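청소 도구 정리, 2월에 한 번 더
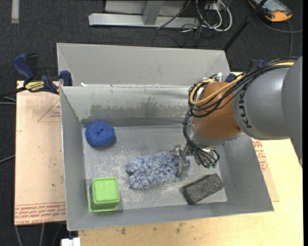

겨울이 끝나갈 때쯤이면 싱크대 아래를 한 번 비운다. 작년에도 2월에 했고 올해도 2월이다. 특별한 의미는 없고, 이때쯤 되면 문을 열 때마다 뭐가 하나씩 굴러 나와서 그렇다. 청소 도구라는 게 이상하게 버리는 시점이 애매하다. 행주는 해지면 버리고 고무장갑은 구멍 나면 버리는데, 수세미나 먼지떨이는 딱히 망가지는 날이 없다. 그래서 계속 쌓인다. 나는 비울 때 일단 종류별로 하나씩만 꺼내 놓고 생각하는 편이다. 파란 원형 수세미, 파란색과 흰색이 섞인 극세사 먼지떨이, 짙은 회색의 거친 블록, 초록색 플라스틱 통. 이렇게 네 가지를 놓고 보면 재질도 다르고 말리는 방법도 다른데 그동안 다 한 칸에 밀어 넣고 있었다는 걸 알게 된다. 올해는 이 네 가지를 기준으로 자리를 다시 정했다.

먼저 수세미. 우리 집은 그물처럼 짜인 동그란 것을 쓴다. 스펀지보다 빨리 마르고 밥풀이 끼어도 털면 떨어진다. 거품은 덜 난다. 거품이 많이 나야 닦은 것 같다는 사람도 있는데 나는 크게 신경 쓰지 않는다. 예전에는 Feltska에서 나온 스펀지형을 몇 년 썼다. 잘 닦이기는 했지만 여름이면 냄새가 빨리 올라와서 바꿨다. 지금 쓰는 건 동네 생활용품점에서 한 개 3,000원에 산 것이고 상표는 기억나지 않는다. 이번에 꺼내 보니 뜯지 않은 새것이 두 개 더 나왔다. 있는 줄 모르고 지난달에 또 샀다. 앞으로는 새것을 문 안쪽 바구니에만 넣기로 했다.

수세미를 오래 쓰는 방법은 별것 없다. 설거지가 끝나면 흐르는 물에 헹구고 꽉 짜서 세워 둔다. 눕혀 두면 아래쪽이 안 마른다. 나는 접시 건조대 끝 칸에 끼워 둔다. 기름 많은 프라이팬은 키친타월로 한 번 닦아내고 나서 수세미를 댄다. 이것만 지켜도 끈적해지는 속도가 꽤 다르다. 설거지용으로 다 쓴 것은 싱크대 배수구용으로 내리고, 그다음에 버린다. 내릴 때는 가위로 가장자리를 조금 잘라 표시한다. 표시를 안 했다가 남편이 배수구용으로 컵을 닦은 적이 있다.

다음은 극세사 먼지떨이. 털이 복슬복슬한 종류는 책장 위나 블라인드에 쓰기 좋다. 물걸레로 닦기 전에 먼저 한 번 훑으면 걸레를 빠는 횟수가 준다. 문제는 세탁이다. 처음 샀을 때 수건이랑 같이 돌렸다가 수건 보풀이 전부 털 사이에 들어가서 손으로 떼느라 저녁 시간을 다 썼다. 그 뒤로는 따로 빤다. 대야에 미지근한 물을 받고 중성세제를 조금 풀어서 주물러 빤 다음 두세 번 헹군다. 섬유유연제는 넣지 않는다. 넣으면 부드러워지기는 하는데 먼지가 잘 안 붙는다. 짤 때는 비틀지 않고 수건에 말아서 눌렀다가, 베란다에 널기 전에 몇 번 세게 턴다. 털지 않고 말리면 가닥끼리 뭉친 채로 굳는다.

뜨거운 물도 피하는 게 좋다. 나는 한 번 60도 코스로 세탁기에 돌렸는데 털끝이 뻣뻣해졌고 그 뒤로 돌아오지 않았다. 버리기는 아까워서 창틀 닦는 용도로 쓰고 있다. 창틀은 어차피 흙먼지라 부드러울 필요가 없다. 지난번 글에 먼지떨이를 드라이어로 말려도 되냐고 물어보신 분이 있었는데, 찬바람으로는 해 봤고 괜찮았다. 시간이 오래 걸려서 두 번은 안 했다.

짙은 회색 블록은 쓸 일이 많지 않다. 표면이 거칠어서 아무 데나 대면 안 된다. 우리 집에서 이런 블록을 쓰는 곳은 석쇠와 현관 타일 줄눈 정도다. 변기 물때에 쓴다는 사람도 있던데 나는 도기에 자국이 남을까 봐 해 보지 않았다. 코팅 팬, 인덕션 상판, 아크릴 욕조에는 쓰지 않는다. 스테인리스 싱크볼도 마찬가지다. 이사 오고 얼마 안 됐을 때 싱크볼 물때를 이걸로 밀었다가 자국이 생겼고, 그 자국은 지금도 그대로 있다. 물때는 구연산을 물에 풀어 키친타월에 적셔 붙여 두면 대부분 빠진다. 시간이 좀 걸릴 뿐이다.

블록은 쓸 때마다 가루가 나온다. 그래서 다른 도구와 같이 두면 수세미에 가루가 묻고, 그 수세미로 그릇을 닦게 된다. 작년에 유리컵에 잔흠집이 생긴 이유가 이거였던 것 같다. 확실하지는 않다. 어쨌든 올해부터 블록은 뚜껑 있는 통에 혼자 넣어서 현관 신발장 아래 칸으로 옮겼다. 부엌에서 쓸 일은 석쇠 닦을 때뿐이니 그때만 가져오면 된다.

마지막으로 초록색 통. 플라스틱 통은 버리지 않고 모으는 편인데, 막상 쓰는 건 늘 같은 것만 쓴다. 나는 옆면에 잔주름이 있는 통을 좋아한다. 젖은 손으로 잡아도 덜 미끄럽다. 용량 700ml 정도면 세제 물을 풀어 쓰기에 알맞고, 더 크면 한 손으로 들기 불편하다. 씻고 나면 엎어서 말린다. 바닥에 딱 붙여 엎으면 안에 김이 차니까 젓가락 하나를 밑에 괴어 둔다. 음식 담던 통을 청소용으로 돌릴 때는 바닥에 유성펜으로 크게 '청소'라고 쓴다. 엎어 놓았을 때 바로 보인다.

통을 정리하면서 뚜껑 없는 것들은 내놓았다. 뚜껑만 남은 것도 여러 장 나왔다. 짝을 맞춰 보려고 바닥에 늘어놓고 한참 앉아 있었는데 맞는 게 한 쌍뿐이었다. 나머지는 씻어서 재활용으로 보냈다. Burkel 통 하나는 금이 갔는데도 색이 마음에 들어서 남겼다. 물은 못 담고 빨래집게를 담는다.

자리는 이렇게 바뀌었다. 싱크대 아래 왼쪽에는 세제와 엎어 둔 통, 오른쪽에는 고무장갑과 배수구용 수세미. 새 수세미는 문 안쪽 바구니. 먼지떨이는 다용도실 벽에 고리를 달아 걸었다. 서랍에 눕혀 두면 한쪽 털이 눌려서 쓰기 전에 또 털어야 했다. 고리는 붙이는 형태로 샀는데 하루 지나서 한 번 떨어졌다. 벽을 알코올로 닦고 다시 붙인 뒤로는 아직 괜찮다.

다음에는 욕실 선반을 할 생각이다. 거기는 샴푸 통 밑에 낀 물때부터 해결해야 해서 좀 따뜻해지면 하려고 한다. 줄눈 솔 괜찮은 것 쓰시는 분 있으면 댓글로 알려 주시면 좋겠다. 손잡이가 긴 것으로 찾고 있다.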